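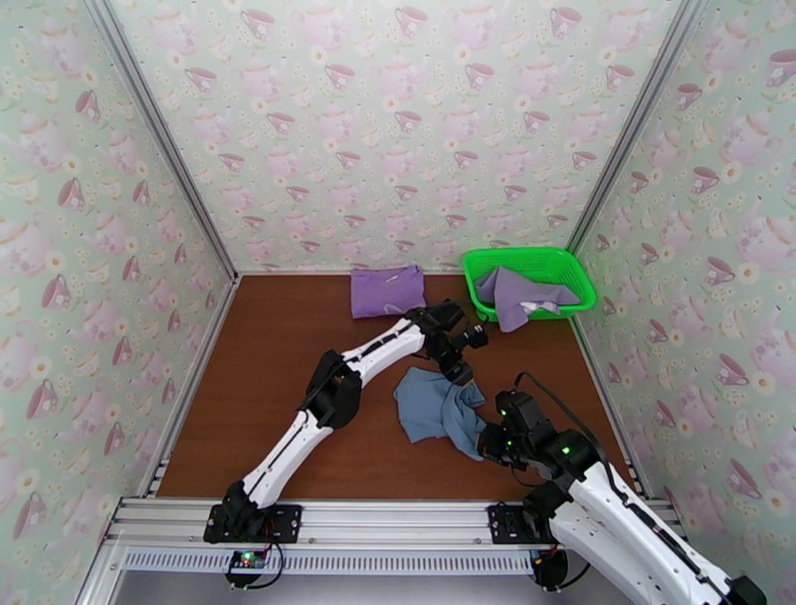 Ticket: Verse search drops diacritics in the Meren reader
Status: Resolved
Opened: January 2024
Product: Meren reader, desktop and web
Component: Search, commentary links

Reported problem
First off, I love this reader! I run a small study group working through the Bhagavad Gita with two commentaries side by side, and Meren has made our evenings so much better. But since the last update, searching for a Sanskrit word in plain letters finds nothing. "Krishna" works. "Atman" gives zero hits, while "ātman" gives plenty. Half my group types on phones and can't easily get the long marks.

Steps to reproduce
1. Open the Gita with the Stomeck commentary pack turned on.
2. Type atman in the search box.
3. Press Enter. The results panel says "No verses found."
4. Paste in ātman and search again. Results load right away.

Reply from support
Thank you for such a clear report, and what a great way to read the text! I got the same result on the web version with the Stomeck pack. With the pack turned off, plain atman works fine, so the search code itself looks healthy. Could you try Settings > Library > Rebuild index and tell us what the progress bar stops at?

Reply from reporter
Tried it twice. It stops at 90 percent both times, then says "Done." Also (maybe related?) tapping a verse number in the commentary on chapter 2 now takes me to chapter 12.

Reply from support
Very related, and a huge help! The pack has one extra-long note on chapter 2, and the index builder quits on any note with more than 1000 words. Everything after it was left with the old index, where long vowels were stored only with their marks. The verse links come from that same index, so they slid out of place too.

Fix
Pack version 30 splits the long note into shorter parts and keeps both spellings of every word. To get it:
- Close all open books.
- Go to Library > Packs > Stomeck and choose Update.
- Run Rebuild index again and leave the app open until the bar reaches the end.
Your bookmarks and highlights stay where they are.

Reply from reporter
It works! Atman, dharma, jnana, all of them, and the chapter 2 links go to chapter 2. We're starting chapter 6 next and I can't wait to search for "yoga" in both commentaries. Please close this one.

Closed by support. Linked to the open request for Tamil script search.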